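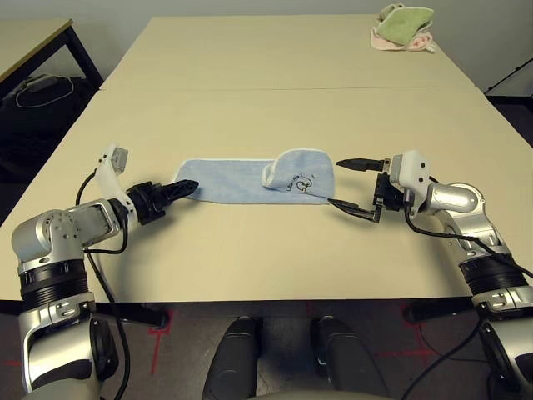 Towels again today, and I'm a little embarrassed by how much of my February has gone into them. Ratree Rojanasak wants everything for the Clitham guest rooms ready before the month is out, which means 138 towels, and I'd done 15 by lunchtime. I know, I know! But I keep changing my mind about the fold. The light blue one with the thin white hem went flat down the middle of the long table and I tried it with just the one end turned back over itself, so the little dark print sat on top of the flap, and I liked that so much I nearly did them all that way. The green and the pink can wait in their pile on the far corner - they're plain old kitchen spares for Mokside anyway.

Then I remembered the shelves. The ones at Clitham are narrow and deep, and a flat towel hangs over the front like a tongue. So, rolling. Rolling is slower for me, and my first few always come out like a cone, but I do love the end of a good roll, with the white edge going around and around in the blue like a cinnamon bun. (Now I want a cinnamon bun.)

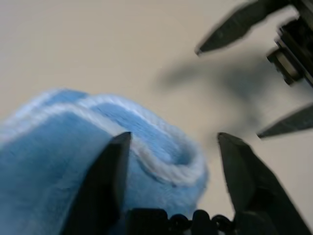 Junhao Yuan thinks I should quit fussing and roll every last one, bath towels included, and he told me on the phone that a guest "is going to pull it open in two seconds and drop it on the floor." Fine. He's probably right, but he also keeps his own towels on a chair.

Rolled it is, then, 60 tomorrow if my wrists hold up. Must ask Ratree about baskets, and buy more detergent.

Diary > February > Towels
Last updated: 9:40 pm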